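Sesenta noches con el mismo juego de mesa

Empecé a jugar a Clitum en diciembre, por culpa de mi cuñado, y desde entonces no he parado. Sesenta partidas en la libreta (sí, las apunto todas, con puntuación y una frase sobre cómo fue) y todavía me levanto algunas mañanas pensando en una jugada que no hice. Hacía años que un juego no me agarraba así.

Para quien no lo conozca: Clitum es un juego para dos personas sobre comerciantes de sal que suben y bajan por un río. La caja es pequeña, trae 148 cartas, un tablero alargado que nunca queda del todo plano y unas barquitas que mi hija ya ha intentado llevarse a la bañera. El autor es Masanobu Kawaguchi y lo edita Ongart, una editorial diminuta que saca un juego al año, cuando lo saca.

Lo que me enamoró fue el río. En tu turno juegas una carta y la corriente se mueve, siempre, quieras o no. Si tienes la barca cargada aguas abajo, estupendo, llegas al mercado sin gastar nada. Si la tienes vacía y necesitas volver a las salinas, te toca pagar remeros, y los remeros son carísimos. Las primeras diez partidas las perdí todas por lo mismo: cargaba demasiado, vendía muy bien y me quedaba tirado en la desembocadura sin una moneda para regresar. ¡Diez veces! Elias, que juega conmigo casi todos los jueves, se reía ya antes de que yo soltara la carta.

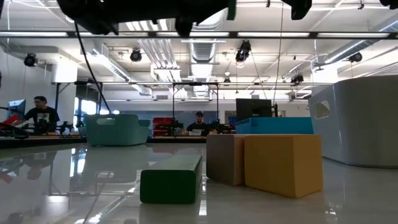

El bloque verde oscuro, tumbado sobre la mesa blanca.

Hablando de Elias Issa: es la persona que más veces me ha ganado a cualquier cosa en esta vida, y con Clitum ha desarrollado una estrategia que me saca de quicio. Casi no vende sal. Se dedica a comprar embarcaderos en la parte alta, los que nadie quiere al principio porque dan una miseria, y luego cobra peaje cada vez que yo paso. Al terminar la partida resulta que yo he trabajado para él toda la tarde. Mi récord sigue siendo 234 puntos, conseguidos una noche en que él venía con fiebre, y me da lo mismo, en la libreta cuenta igual.

He probado de todo contra los embarcaderos. Lo mejor que he encontrado hasta ahora es la carta de la crecida, que al principio me parecía inútil. Arrastra todas las barcas dos tramos hacia abajo, incluidas las tuyas, y deja cerrados los peajes hasta el turno siguiente. Si la guardas para el momento en que estás subiendo vacío pierdes muchísimo terreno, claro, pero si la juegas con la bodega llena te plantas en el mercado sin pagarle ni un céntimo al señor de los embarcaderos. La cara que puso la primera vez - impagable. A la semana siguiente ya se guardaba él una carta de presa para frenarme, y vuelta a empezar.

También he tenido mis dudas con el reglamento. La página cinco dice que el mercado se repone "al final de la ronda" y la ayuda de jugador dice "al final del turno", que no es lo mismo ni de lejos. Nosotros jugamos con lo de la ronda y la partida queda más tensa. Si alguien de por aquí lo juega de la otra manera, que me cuente qué tal, porque sospecho que así vender pronto tiene más sentido.
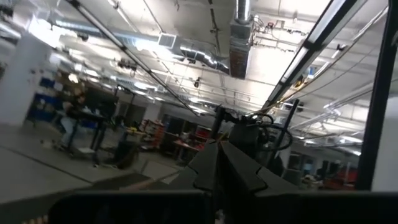
Tras la pinza, un cable negro formando un bucle ancho.

¿Y la expansión? Pues hay una, se llama Plukico y añade un afluente y unas cartas de contrabando. La compré con toda la ilusión del mundo y la hemos usado poco. El contrabando es divertidísimo (esconder sal debajo de la carta de otra mercancía y mirar al otro a los ojos, qué maravilla), pero el afluente alarga la partida media hora y a mí Clitum me gusta corto. Al final hemos hecho una mezcla casera: metemos el contrabando y dejamos el afluente en la caja. Lo recomiendo mucho.

Una cosa práctica, por si os animáis. Las cartas se barajan constantemente y las mías tenían ya las esquinas blancas en enero. Les puse fundas de la tienda del barrio, Tallwood, donde además me dejaron comprobar antes que cabían en el inserto. Caben, pero hay que guardar el mazo del río de canto y las barcas en una bolsita aparte, porque si no la tapa no cierra.

El jueves toca la partida sesenta y uno. Llevo toda la semana dándole vueltas a abrir con un embarcadero propio en el segundo tramo, justo debajo del suyo favorito, y devolverle un poquito de su medicina. Si sale bien lo cuento por aquí con todo detalle, y si sale mal pondré la puntuación en la libreta con letra muy pequeña.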